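4.2 Sorting the loose wires

I went into this part of the study thinking color would be the easy bit (Dineo Motaung had warned me otherwise!). We tidied wires into green baskets over 24 sessions, and I kept notes on every tangle. 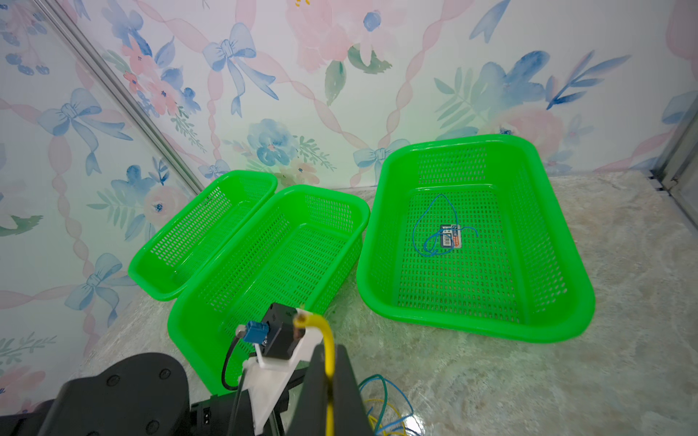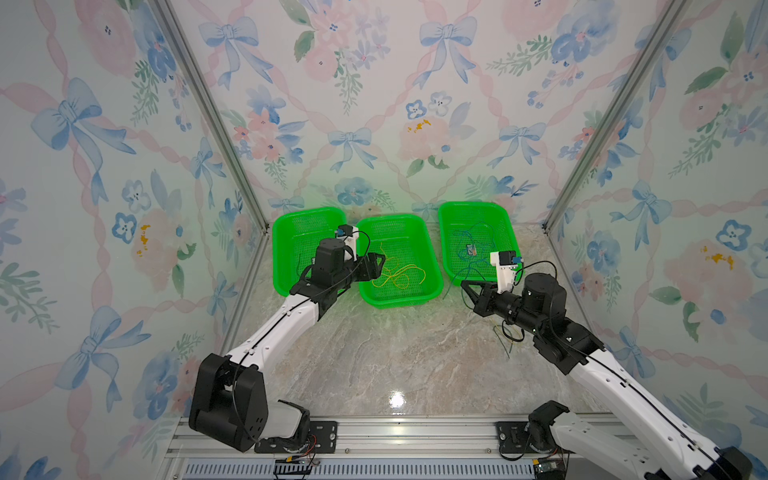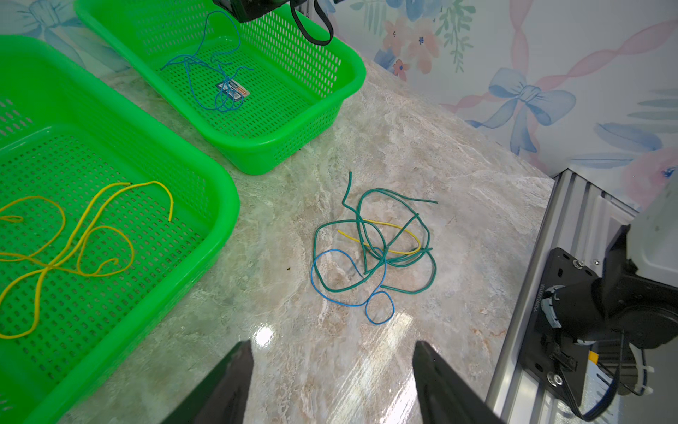 Figure 7. Green baskets and wires on the marble-patterned surface, three views.

Yellow was a pleasure to sort. Blue next to green was where I slowed down, and my notes from those sessions are full of crossings-out. I also started out coiling each wire before putting it away, then gave up and let the loops fall however they liked – Saimi Kinnunen still coils hers, and we compare the two habits in 4.3.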